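Give the Sequel to Somebody New

I watched the Holtdale films in the wrong order, which may be why I don't get as worked up about them as some people do. I saw the third one first, on a hotel television, and went back for the other two a year later. So when the studio put out its statement on 13th August saying that Jadwiga Tokarz would return to direct the fourth and last film, I was less thrilled than most of my friends were. I think it's a mistake, and I want to set out why.

Tokarz made the first Holtdale, and it's the best of them. I have no argument there. The opening on the ferry is still the scene I show people who say they don't like science fiction. She had very little money and a cast of unknowns, and she got a movie out of it that people quoted to each other for years. The studio remembers that. It also remembers that the third film made less than the second, and it would like the feeling of the first one back.

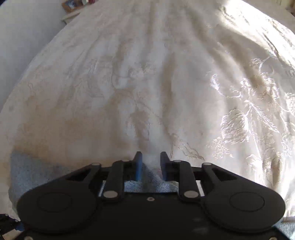
The trouble is that the feeling came from not knowing what Holtdale was. Viewers in that first audience had no idea whether Captain Sowa could be trusted. They didn't know what was in the Dradel mine. By now we know all of it. There are seven books, a cartoon and a cooking show with the name on it. A director can't put the lid back on, even the director who took it off.

Bringing her back also sends a message about the two films she didn't make. The second one is fine. The third one is strange and slow in the middle, and I like it more than I'm supposed to. It spends almost 30 minutes in the town of Livetov with people who have never met any of the main characters and don't much care about the war. Fans hated this. I thought it was the first time the series had looked at the place as somewhere people might live. Now I expect the fourth film will hurry past all that and act as though Livetov was a bad dream. The studio's statement talks about "returning to the heart of the story," and I take that to mean Sowa and his ship.

I've heard the argument that a last chapter needs a steady hand. It's a reasonable point. A series with this many loose ends could go badly wrong, and Tokarz knows how the parts fit. She also works fast, and the cameras are supposed to roll in November. If I were the one paying for it, I might well make the same call.

But I'm the one buying the ticket, and what I want from a last film is different. I want it to leave me somewhere I haven't been. Old hands tend to tidy up. They bring back the song from the first movie, they bring back the line, they put the old jacket on the new actor and let the audience clap. I've clapped at that kind of thing myself – it works in the room – and then I've driven home without much to say.
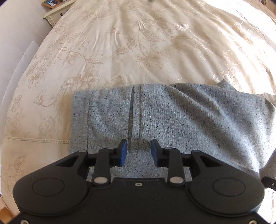
What I'd have done instead

There were younger directors on the list, if the trade gossip was right, and at least one of them had never made anything bigger than a courtroom drama. That's the one I'd have called. The first Holtdale was made by a person with two small films behind her and no reason to be careful. The closest thing to that would be another person in the same spot.

I'd have kept Tokarz on as a writer or a producer, and let her read the script and complain about it. She's good on dialogue and she knows which of the old rules matter. The chair itself should have gone to a stranger.

I'll still go on opening weekend, and I'll probably take my brother, who thinks I'm wrong about all of this and especially about Livetov. He says the third film has one good scene and I've talked myself into the rest. We've been having that argument since it came out and I don't see the fourth one settling it.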